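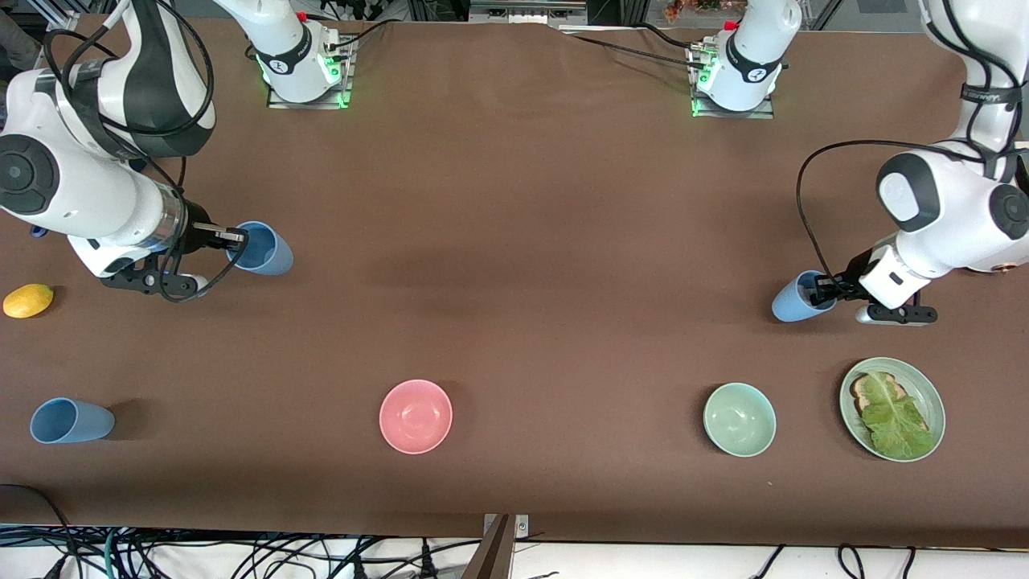 4. Fitting the Damgate undersink leak shutoff

Read this section through once before you pick up a wrench. The shutoff goes on the cold supply line under the kitchen sink, between the wall stop and the faucet hose. If your cold line also feeds a dishwasher or an ice maker, see 4.6 first.

4.1 Before you start

Check that the box contains the valve body, the floor sensor with its lead, two rubber washers, the wall clip and the battery cover. Batteries are not supplied.

You will also need an adjustable wrench, a small bucket, a dry towel and a flashlight. Do not use pipe tape on the compression ends. The washers make the seal and tape will keep them from seating.

Caution: The valve is for cold water only. Do not fit it to a hot line, even for a short test.

4.2 Removing the old hose

1. Close the wall stop by turning it clockwise until it is snug. Old stops can be stiff. If yours will not turn by hand, shut off the water at the house main and leave the stop alone.

2. Open the cold side of the faucet and let it run until it quits.

3. Put the bucket under the stop.

4. Hold the body of the stop with one hand and loosen the hose nut with the wrench, turning counterclockwise. A cupful or so of water will come out of the hose.

5. Look at the threads on the stop. Wipe off any grit or old tape. If the threads are flattened or green with corrosion, replace the stop before going any further.

4.3 Mounting the valve

1. Press one washer into the inlet end of the valve, the end marked IN. It should lie flat all the way around.

2. Thread the valve onto the stop by hand. If it binds in the first turn, back it off and start again.

3. Tighten with the wrench one quarter turn past hand tight.

4. Press the other washer into the outlet end and attach the faucet hose the same way.

5. Turn the valve body so the battery door faces you. You will need to reach it later, and on a deep cabinet it is easy to end up with it against the back wall.

Note: Owners of the older Tronow valve can reuse its wall clip. The screw holes line up. The sensor lead is different and must be changed.

4.4 Placing the floor sensor

1. Dry the cabinet floor with the towel.

2. Set the sensor with its metal contacts down at the lowest point of the cabinet. Pour a spoonful of water near the back if you can't tell which way the floor slopes, then dry it again.

3. Run the lead up the side wall, away from the trap and the garbage disposal, and hold it with the wall clip.

4. Push the plug into the socket on the valve until it clicks.

Keep the sensor at least 2 inches from the cabinet door – mop water that gets past the door will trip it.

4.5 Testing

1. Fit the batteries and close the cover. The valve will run through one open and close cycle, which takes 6 seconds.

2. Open the wall stop slowly. Check both nuts with a dry finger. If either one is damp, tighten it an eighth of a turn and check again.

3. Run the cold water at full flow for a minute.

4. With the water still running, touch a wet cloth to the sensor contacts. The alarm should sound and the flow should stop.

5. Dry the contacts and hold the RESET button until the alarm goes quiet.

If the alarm sounds but the water keeps running, the valve is probably in backward. Close the stop and check the IN mark. Code 51 on the display means the sensor plug is not fully home.

Repeat steps 4 and 5 every November, or whenever you change the batteries.

4.6 Lines shared with an appliance

Fit the valve upstream of the tee so that it protects both branches. Where there is no room for this, use the Skjelbred short coupling, sold separately, to bring the tee forward. Do not stack two valves on one stop.

A dishwasher that is filling when the valve closes may show a fault of its own. Cancel the cycle, reset the valve, and start the load over.

Revised by Gaétan Bélanger, Werunport service desk. Continue to section 5 for battery replacement and storage.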